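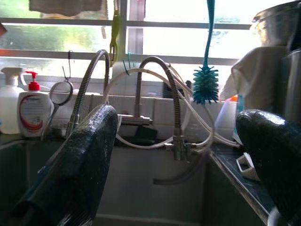 Frequently Asked Questions
Lorkance Sleep Clinic

Do I need an overnight study just because I snore?
Maybe not. Plenty of people snore and sleep fine. Dr. Ndung'u will ask about daytime sleepiness, blood pressure and whether anyone has heard you stop breathing. If the answers don't point anywhere, she won't order a test to be polite.

My watch says I got 11 minutes of deep sleep. Should I worry?
I wouldn't. A wrist gadget guesses at sleep stages from movement and pulse, and the guesses can be well off. Bring the printout if you like, but we'll be more interested in how you feel at three in the afternoon.

Are home tests as good as the lab?
For plain obstructive apnea, often good enough. They can miss mild cases, and they're the wrong tool for sleepwalking or suspected narcolepsy. A negative home test in someone with clear symptoms doesn't settle much, so we may still ask you to come in.

What does it cost?
The home test is $380 if you pay yourself. The lab night is $936, and the reading fee is included. Ask your insurer what they'll cover and get it in writing. "Should be covered" is not an answer.

Can I clean my CPAP mask in the kitchen sink?
Yes. Warm water and mild dish soap, then let it air dry. You'll see ads for cleaning machines at $200 and up. We don't sell them and haven't seen a good reason to buy one.
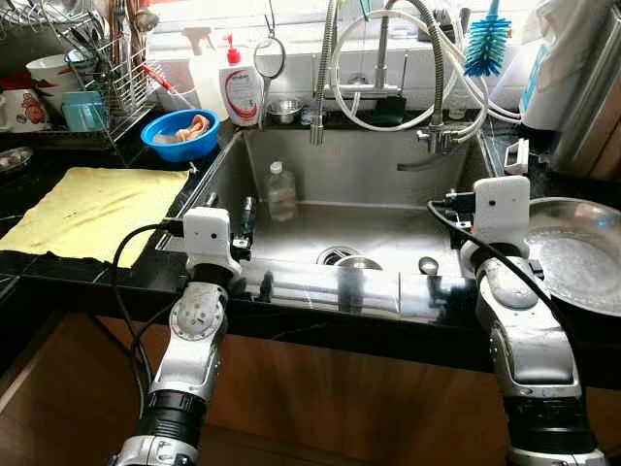

A stainless steel kitchen sink with a round drain strainer.

Does melatonin work?
A little, for jet lag and some body clock problems. For ordinary insomnia the evidence is thin, and what's in the bottle doesn't always match the label. Tell us if you're taking it.

What about mouth tape?
Dr. Collado gets this one every week. He's not convinced. Don't try it if your nose is blocked or you might have apnea.

How long until I get results?
Allow 2 weeks. If you haven't heard by then, call and ask for Adi Khoo at the front desk.

Page last reviewed 20 Feb 2018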